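The Kellach Feelings Garden Craft Kit
Paper craft set for preschool and kindergarten
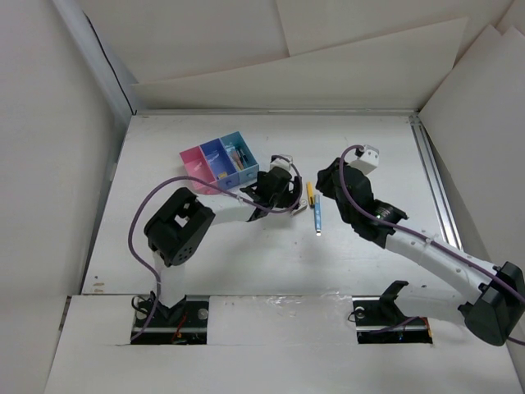

Three-compartment organizer and two pens on a white work surface.

Hi, I'm Paloma Marchetti, and I put this kit together after a couple of years of drawing sunflowers with sad faces for my own classroom (my fours and fives could name happy and mad, and that was pretty much it!). The Feelings Garden gives kids a paper flower for each feeling they're learning, and they "plant" the one that fits their day in a folded cardstock bed.

What you get in the packet:
Flower sheets on heavy paper, ready to cut
Stems and leaves, pre-scored
2 fold-up garden beds
A face sheet with eyes, brows and mouths to mix and match
A parent letter in English and Spanish
My teaching notes, which run to 4 pages because I talk too much

You'll need to bring your own glue sticks, crayons and kid scissors. I left them out on purpose – every classroom I've been in already has a drawer full, and it keeps the price down.

How I use it
I start on the rug with just the faces. I hold up a mouth, then a pair of brows, and ask who has felt like that this week. Somebody always says "my dog." Fine, we do the dog. Then we go to tables and each child picks one flower to color and one face to glue on it. Don't hand out all the flowers at once, or you'll get a big pile of half-colored petals and a few tears over who has the purple.

Plan on around 607 seconds of cutting before little hands get tired. Yes, I timed it with my kitchen timer, and then I timed it again in February with a new group and got pretty much the same thing, so now it's in the notes. After that I switch to gluing and let the cutting wait for the next day.

The garden beds stay out on our windowsill. Kids move their flower in the morning when they hang up their coats, and I get a quick look at who might need a little extra time with me before circle.

Using it at home
Works great with one child too! Set the bed on the kitchen table and let the grown-ups plant a flower as well. Subira Rweyemamu tried an early set with her twins and wrote back that "worried" was the favorite at their house, mostly for the eyebrows. I've made the eyebrows bigger.

Good to know
The paper takes crayon and colored pencil really well. Washable marker is okay but give it a few minutes to dry or it smears onto the stems. I wouldn't use paint, the petals curl. If you want the flowers to last, laminate them before you glue on the faces and use tape for the faces.

Stem slots are a bit snug in the new beds. Wiggle a pencil tip in each one first.

Ordering
Sold as a single packet or a class bundle. Aryee size fits one small table, Wuklow size fits a whole group. If you ordered the Aryee and wish you'd gone bigger, write to me and I'll sort out the difference. Next batch ships 25th September.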